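How I Learned to Play Along with Old Fiddle and Banjo Records (and How You Can Too)

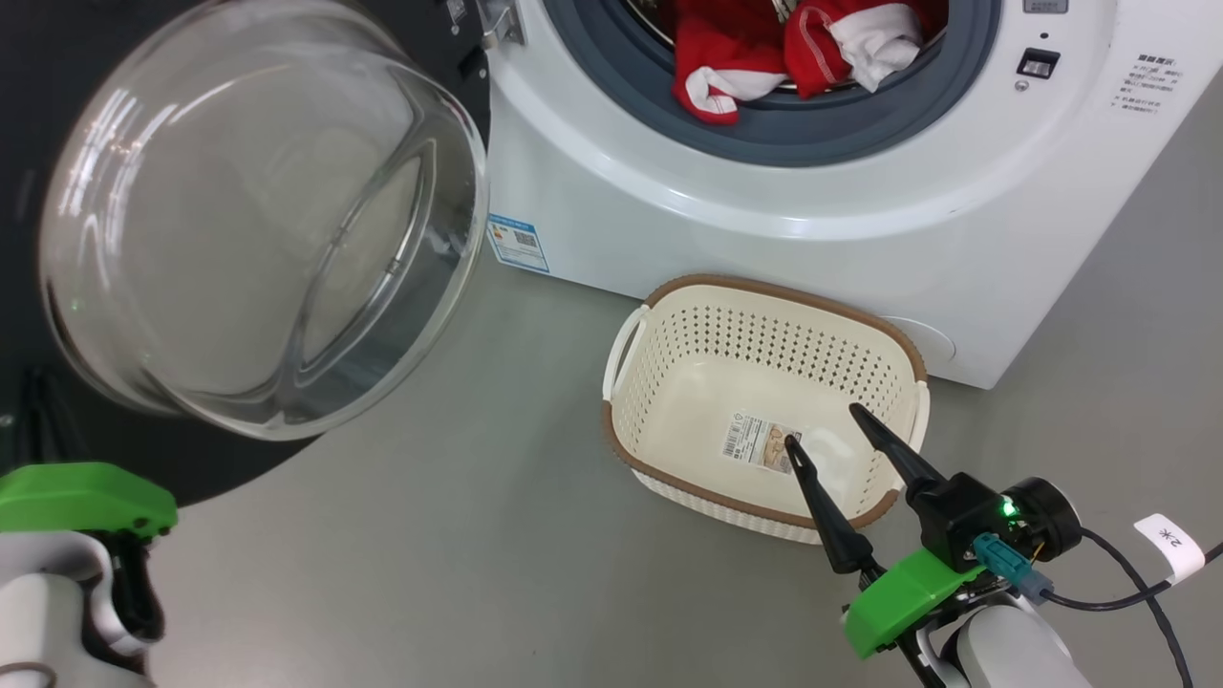
Red and whites in the front loader.

So I've been meaning to write this one up since November, when a few of you asked how I work out tunes from old string band records without any sheet music. I play clawhammer banjo, not brilliantly, but I can get a tune off a recording in an evening now and it used to take me weeks. My method is pretty homemade so take whatever's useful!

Pick the right tune first

Please don't start with the fastest thing you own. I did that, with a breakdown off a Tallness String Band record, and I nearly sold the banjo. Find something with two parts, played twice each, at a speed you could clap along to while talking. A fiddle tune with a banjo sitting behind it is perfect, and if there's singing over the top even better, as the melody is already half in your head.

Listen before you touch anything

Play it over and over while you're cooking or hanging out the washing or driving. Don't pick up the instrument yet. I know, it's torture. You're ready when you can hum both parts all the way through with the record off, including that odd little turn at the end of the second part that every tune seems to have. If you keep humming the first part twice and then getting lost, go back and listen some more.

Sort out your tuning

Old records are hardly ever at modern pitch. Some of mine are nearly a half step sharp and one wanders as it goes along, which is maddening. Find the note the tune comes home to (hum along to the last bar and hold it), then hunt for that note on your instrument. If it lands between two frets, retune to the record and forget the electronic tuner for the night. Banjo players, try double C or sawmill if nothing seems to sit nicely under your fingers. It took me 11 tries to twig that one tune was in sawmill and after that it fell out in ten minutes.

Slow it down

I use a little program called Zerkero for this, but any player that drops the speed and keeps the pitch will do. Set it to half, loop four bars, and find only the notes that land on the beat. Leave the twiddly bits alone! Once you have those main notes, do the next four bars, then join the two lots together. My loops are on the short side because my memory is hopeless, so make yours longer if you can manage it.

I scribble the notes down in pencil as I go. Just letters, no proper tab. My notebook has 26 tunes in it and I can read maybe half of my own handwriting.

Put the rhythm back in

Now drop the record and play your bare bones version with a steady strum or a bum-ditty. It'll sound plain. Mahfuz Paul, who plays guitar with me out on the back verandah, thinks this plain version is often the best one and he'll happily go round on it until the mosquitoes drive us in. Play it with a friend if you've got one handy, as you find out very quickly which bars you've been fudging.

Bring the speed up

Go up in small steps, five per cent at a time, and only move on when you can get round the whole tune twice without stopping. If you hit a wall, drop back a step and leave it for the day. I find a tune I couldn't play at nine at night is often sitting there waiting for me in the morning, before the coffee's even ready.

After that, add the slides and hammer-ons you like from the recording and skip the ones you don't. Next time I'll write up a Jayasinghe waltz I've been pulling apart, which has a crooked second part and an extra beat I still can't count.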